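Tromlow stemware tree: review

Posted 10/13/25 by Jaime Barreto

I bought the Tromlow in July to replace a wall rack that had pulled out of the plaster. It cost 33 pounds from the kitchen shop in Hallport and came in a flat box with one sheet of instructions. I have used it most days.

What you get

A base, an upright and the arms. Mine weighs 813 grams on the kitchen scales, without glasses. Putting it together took 11 minutes, most of it spent getting the upright to sit straight. No tools needed, though the top fixing is stiff and I used a cloth to grip it.

In use

Goblets hang well if the foot is a normal size. My Grigaitė wine glasses have a wide foot and touch each other, so I leave a space between them. Thick plastic stems go on and off with no trouble, and those are what I use when the grandchildren are here.

It stands steady when loaded evenly. Put everything on one side and it leans - not enough to fall, but enough that I noticed.

Cleaning

Chrome shows every fingerprint. Warm water and a drop of washing-up liquid will do it, then dry it straight away. There is a small rust mark under the base on mine, where it stood on a damp draining board.

Chrome stemware stands and patterned walls 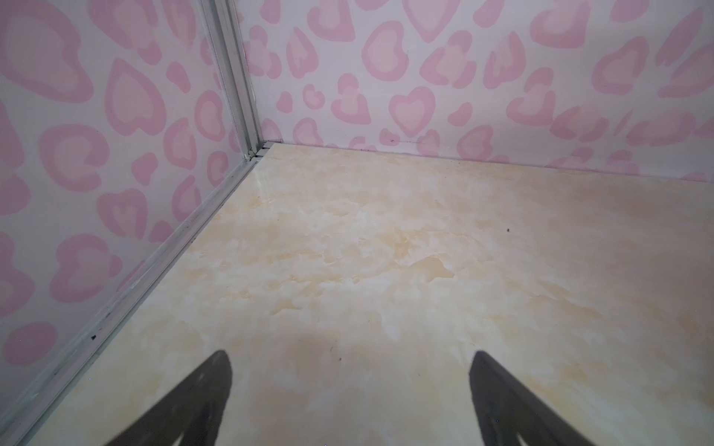
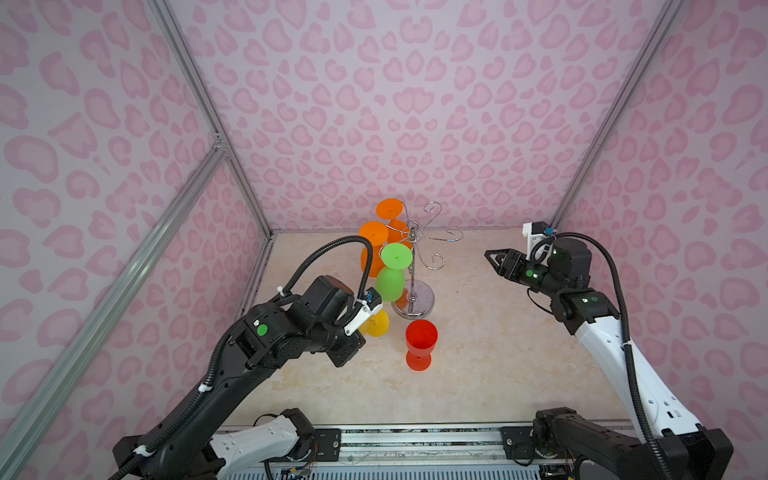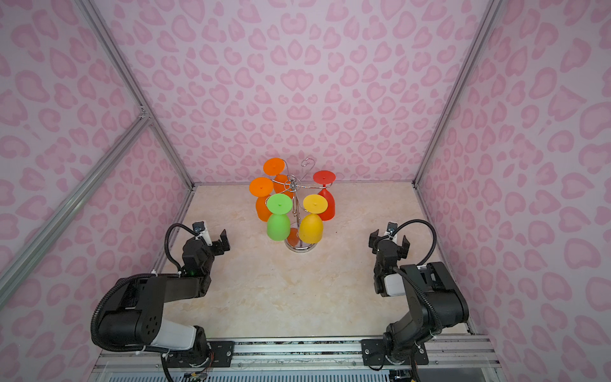 Compared with the Prokthorpe

My sister has the Prokthorpe, which is heavier and holds the same number of glasses. It costs more and takes up more worktop. If you have the room I would look at both. For a small kitchen I would buy the Tromlow again, four stars.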